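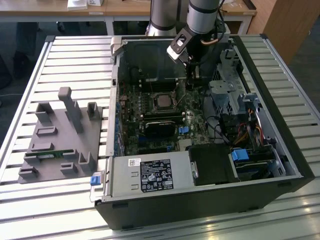
Tower on the slatted table, side panel off, cooler off. Fixture plate to the left with a board in its holder.

Stono arm, notebook, September
Shared workshop, Ollville

Started 6 pm. Goal for tonight: get the case and the plate into a layout I can repeat, then try slow approaches over the motherboard. No insertion yet.

Case placement. Laid the tower on its side with the power supply toward the front edge. Tried it the other way first and the elbow folded up too tight over the board. With the supply in front, the wrist comes in from above and the fingers reach the middle of the board with room to spare. The perforated drive cage at the upper right is the tallest thing near the path, so I set a keep-out box around it. The bundle of orange, yellow and red power cables is not in the box. Cables move, and I would have to redraw it every time. For now I push them over toward the drive bays by hand before a run.

Fixture plate. This is the second print, gray. The first one warped at a corner and rocked on the table. The new one sits flat on the slats. Slot holders on the left side came out tight and I filed them twice. The holder for the green board near the bottom is good as printed, leave the dimensions alone. The upright bracket at the lower right is taller than it needs to be and I want to cut it down in the next version. Print time was 547 minutes for the whole plate, so I would like to collect all the changes before printing again.

To change on the next print:
- lower right bracket shorter
- more clearance in the two stacked slot holders
- lead-in chamfer on every slot
- screw holes that line up with the gaps in the table

That last one matters most. The plate is held down with double-sided tape now, and it crept a little when I leaned on it.

Zeroing. Used the Sedotness script, the old version, with the plate corner as origin. Set the approach height at 300 mm above the slats and came down from there in steps. Farthest point I need, plate origin to the far side of the drive bays, is 625 mm from the arm base. It gets there but the wrist is close to straight and I don't trust it for anything that needs force. Moving the case closer to the plate would fix this. Did not do it tonight, all the points would have to be taught again.

Approach runs. Did six over the CPU area at low speed, stopping well above the heatspreader. All of them stopped where they should. On the fourth there was a small sideways shake as the arm slowed down, visible at the fingertips. Lowered the acceleration for the last two and it was gone, or small enough that I couldn't see it. Leaving it at the lower value.

Camera. The housing on the left of the wrist clears the case in this pose. If the wrist turns the other way it would be the first thing to hit the drive cage. Added a joint limit. Someone please check my sign on that before running anything with rotation. I got it backward once already in August.

Lighting is poor in the top part of the case. The dark panel area above the motherboard gives the camera almost nothing to work with. Try the clamp lamp from the Eshun bench next time, low and from the side. Straight down will probably glare off the CPU.

The black cable on the arm needs a better tie point. It has enough slack in the poses I used, but I would not send the last joint all the way around.

Stopped at 9:40 pm. Saved the points as stono_case_b. Please don't move the tower. If you need the table, mark the case corners with tape first and write it in here.

Next: finish the plate drawing, redo the origin with screws in place of tape, then a first pick from the green board's holder with the case powered off and unplugged.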